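Ticket: Wollprogramm, Mahrous-Waschmaschine
Gemeldet von: Augustina Ankrah, Standort Wekgate
Status: offen

24.06.2023 — Maschine bricht nach 20 Minuten ab, Anzeige E6. Laut Corik-Hotline »Sieb verstopft«. Sieb war sauber. Glaube ich also nicht.

Nachtrag: Zulauf geprüft, Schlauch gerade, Hahn ganz offen. Ohne Schleudern läuft es durch, mit Schleudern wieder E6. Die Hotline rät jetzt zu einem Reset. Den hatten wir im Januar schon, gebracht hat er nichts.
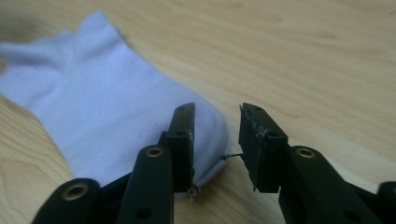
Anlage 1: Socke, helles Lavendelblau, auf Holztisch

Bitte einen Techniker schicken — keinen dritten Reset-Tipp.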